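Equipment budget for the hand-held rigs, second pass

The first version of this budget was one line: grippers, quantity two, done. It lasted until the parts list came back. What follows is the revised plan, mostly so I have it written down before the order window closes in May.

The finger assemblies are the real consumable. The structural plates last. The ribbed pads behind them don't, at least not at the rate we go through demonstrations, and I had budgeted for no spares at all. I now carry 28 pads in the plan, which covers both rigs and leaves a margin for the ones that get fitted badly and torn on the first day.

I priced pads from two suppliers. Zoler is cheaper per unit but ships in lots of 100, and I have no use for a drawer of rubber that ages whether or not it gets used. Susen sells singles at a higher price and quotes a lead time of 8 working days. I went with Susen. If the work runs into a second year I'll price the Zoler lot again.

Fiducial markers cost next to nothing to print and a fair bit to print properly. Matte stock, flat backing, no lamination. Glossy markers pick up glare from overhead lighting and the tracking drops out. This line is small and I have stopped trying to make it smaller.
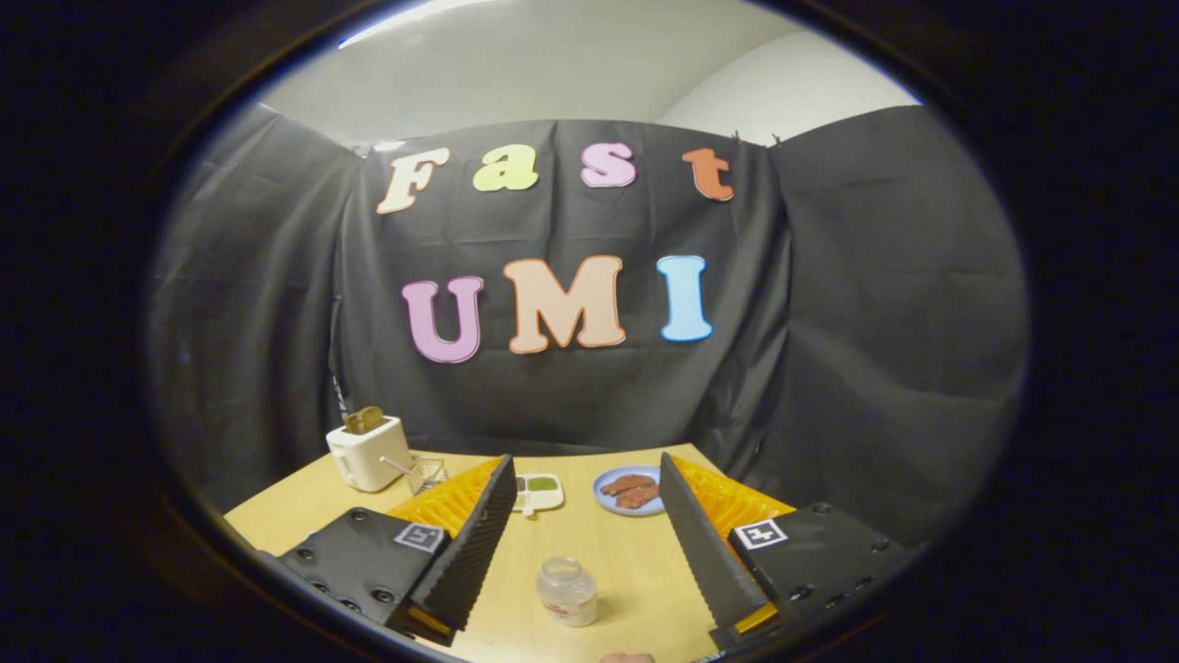
The table setup was the other thing I underestimated. Props were filed under miscellaneous, and miscellaneous was $75. A breakfast task alone wants a toaster, a basket, a tray, a plate, a jar and some food, and you need duplicates of anything breakable or you lose an afternoon driving to the shops. Props now have their own line, with a separate one for backdrop fabric and clips. Black cloth is sold by the metre and I'd suggest buying more than the wall measures. It has to wrap around the sides as well.

On the compute side, I compared a used workstation from Noguchi with renting time by the hour. The rental looked better on paper until storage was added. Fisheye video piles up quickly and the raw files have to live somewhere while you decide which runs to keep. I have budgeted for the workstation plus two external drives, one of them kept off site.

Calibration gear stays as it was. The Gralau board is flat, it came with a certificate, and I'm not replacing it.

Still open: whether to buy a third rig outright or hold the money for camera replacements. A third rig needs a third person to carry it, and labour isn't in this budget. I'm leaning towards the spare cameras.

Freight and GST are on a separate sheet.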